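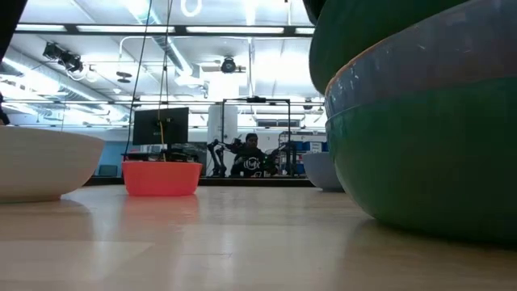
I have been meaning to write about mixing bowls since February, when the cupboard over my stove finally refused to close. I own far too many of them. My mother gave me the first ones when I moved to Drarwood, and after that they just sort of gathered, the way bowls do, from yard sales and potlucks and that wonderful cluttered housewares shop, Baldursdóttir, where I can't be trusted with a basket. What I love most is color. Put a coral-orange bowl on a pale wood table with a big cream-white one off to the side and a couple of deep greens stacked up close, and I'm cheerful before I've even cracked an egg. The green with the gray-blue band is my favorite kind of bowl, scuffed and speckled and clearly not saved for company.

So, the cupboard. I took everything out, all the way to the back, and spread it on the table, and then I made tea and looked at it for a while (I recommend the tea). My old system was to nest everything into one tall tower, biggest at the bottom, which sounds sensible until you need the biggest one. Then you're standing there with a tower in your arms and nowhere to set it down, and the oven is already beeping at you.

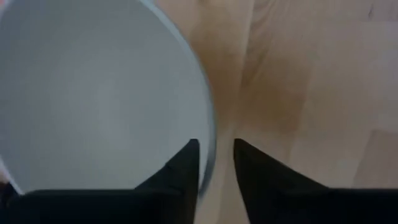

What I do now is keep short stacks, 2 bowls each and no more, and I pair them by job instead of by size. The deep one I use for bread dough lives with the one I use for rinsing rice, because I never want them on the same evening. Salad bowls go on the low shelf where my niece can reach them when she sets the table. The little ones for chopped onion and garlic and so on stay right by the cutting board, and I've stopped pretending they will ever go back in a cupboard.
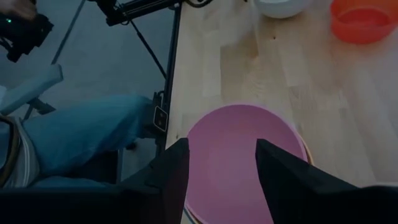 Plastic ones do cling to each other if you put them away damp, and I've had a pair stuck so firmly that I nearly gave up and called it one bowl. A folded paper towel between them fixes that. I also leave the rims a bit crooked so there's an edge to get my thumb under, something like the way a yellow rim will peek out from under a pink bowl. It looks slightly untidy and I've decided I like it.

The other thing I changed was giving every color a job, more or less. Blue is for anything wet, orange is for flour and sugar, and white is for whatever I need to see properly, like berries that might have stems in them. Green is for salad, obviously! I did this mostly for fun, but on a busy day it does save me from asking which one had the salt in it. I paid 80 cents for one of my blues at the Dallden flea market and it has outlasted two nicer ones.

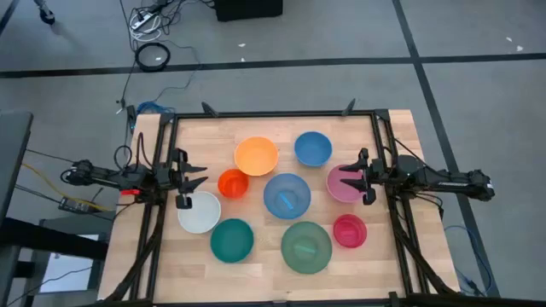

Thịnh Trương wrote to me after my last kitchen post that sorting by color would never work at his house, where the red bowl is for popcorn and everyone would revolt if it showed up with potatoes in it. He keeps his spread out on an open shelf, no stacking at all, and says he'd sooner give up the shelf space than go digging. I can see the appeal, though my shelf is 63 inches long and most of it belongs to the cookbooks.

Next I have to deal with the lids.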